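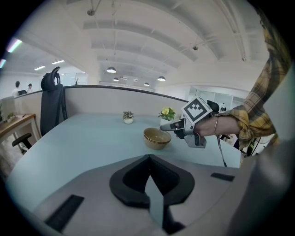 Bowls and Green Things: Our Corner at Warik

The tan bowls have been on the blue-gray desk long enough that I finally thought they deserved a page of their own. I love those glossy beige-brown rims, and how pale they are inside! Behind them are the succulent in its round white pot and the one with the yellow flowers, which gets more compliments than anything else in the office.

About this page

We moved into the Cloton Street building in January with 14 desks, a great many boxes and (I am sorry to say) not one living plant. It was a gray sort of winter, and I think we all felt it a little. Then somebody brought in a cutting in a jam jar, and somebody else brought a proper pot, and before long I was spending my lunch hours at Dobos Garden Supply, looking at saucers and telling myself I was only looking.

The bowls came later, from the Vuder pottery sale. They were meant for soup, and they do hold soup very nicely, but they also hold grapes, paper clips and the keys I would otherwise lose. I paid almost 48 dollars for the lot and have never regretted it for a minute.

If you have a desk by a partition and a bit of room at the back, do try a succulent first. Mine gets a small drink every 14 days or so, whenever I remember, and it seems perfectly content with that arrangement. The flowering ones want more fuss, and I am still learning what they like.

Page updated July 2, 2020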